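Section 4: Setting up the desk and the bedside cabinet

Read this section before placing the furniture. It applies to the Quintana desk (white top, curved front edge) and the Tutent one-drawer bedside cabinet when both are used in the same room. Assembly of the separate parts is covered in Section 3.

4.1 Before you start

You will need a tape measure, a spirit level, a pencil, a soft dry cloth and the hex key from the fittings bag. Check the bag against order code 3031. If a fitting is missing, stop and contact Harncombe parts service before going further.

CAUTION: The desk must be lifted by two people. Do not drag it. Dragging loosens the leg fixings and can mark wood or laminate floors.

4.2 Placing the cabinet

1. Clear the wall at the place where the cabinet will stand. Sweep along the baseboard.

2. Stand the cabinet with its back to the wall and the drawer facing into the room. Leave a gap of 30 mm if there is a wall outlet behind it.

3. Put the spirit level on the top, first side to side, then front to back. Correct any tilt at the feet.

4. Pull the drawer by the knob. Keep the pull straight and level. The drawer should move without rubbing on either side.

5. Place one small item in the drawer, near the middle, and close the drawer slowly. Open it again. An item that has moved to one side shows that the cabinet is still leaning – repeat step 3.

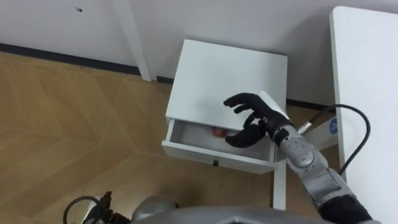

4.3 Placing the desk

1. Carry the desk to its position with the curved edge facing the user. The shallow dip in the front edge marks the sitting position.

2. Keep at least 800 mm of clear floor in front of the dip for a chair. More is needed if the chair has arms.

3. Leave 200 mm between the end of the desk and the side of the cabinet. With less than this, the drawer can still be opened, but reaching into it from the desk side is awkward.

4. Tighten the leg fixings with the hex key, a half turn at a time, working diagonally.

5. Wipe the top with the dry cloth. Gray scuffs and dusty smudges collect mostly in the middle of the top, where forearms and papers rest.
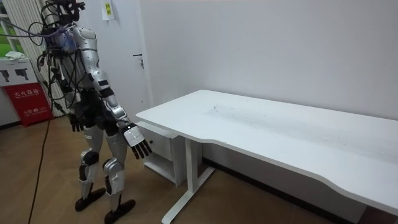
For marks that remain after dry wiping, use a cloth dampened with water and one drop of dish soap, then dry the surface at once. Do not use scouring powder, steel wool or solvent. These dull the finish, and the dull patch cannot be polished out.

NOTE: The rounded corners of the top have no separate edge strip. Do not try to lift or pry at them.

4.4 Checking the desk for movement

1. Stand at one end of the desk and rest a hand on the corner.

2. Press down lightly. A load of roughly one full bag of groceries is enough. Do not sit or lean your full weight on the corner.

3. Release, and watch the opposite end. It should not lift.
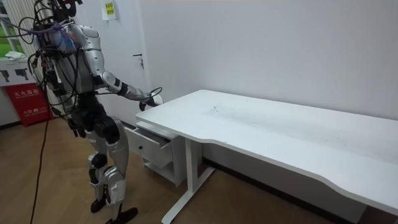

4. Repeat at the other corners. If the desk rocks, loosen all leg fixings by one turn, let the desk settle on the floor, and tighten again in the order given in 4.3, step 4.

5. Where the floor itself is uneven, fit the felt pads supplied. Use one pad per leg at first, and add a second only under the short side.

Rocking that returns within a few days is usually caused by a fixing that was tightened before the desk was in its final position.

4.5 Using the drawer

The drawer is shallow and is meant for light items such as reading glasses, a phone charger or medicine in its box. Do not store liquids in it. Fresh fruit should be kept on a table or in a bowl with air around it, as juice stains the white interior.

CAUTION: Close the drawer when it is not in use. A drawer left partly open at shin height is a trip hazard, above all at night.

To remove the drawer for cleaning:

1. Empty it.

2. Pull it out to the stop.

3. Raise the front slightly and draw it toward you with both hands.

4. Wipe the runners with a dry cloth. Do not oil them.

5. Refit in reverse order. Open and close the drawer twice to seat it.

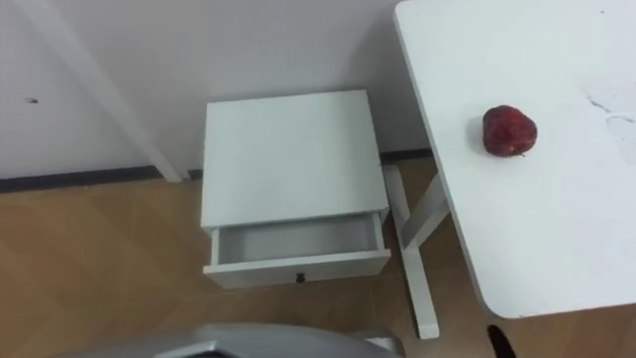 Figure 4-4. Cabinet with the drawer partly open; table to the right.

4.6 Spare parts

Knobs, felt pads and leg fixings can be ordered from Harncombe, Tandatcombe depot. Quote the order code and the month of purchase. Section checked by Tekle Mekonnen, product documentation. Revised May.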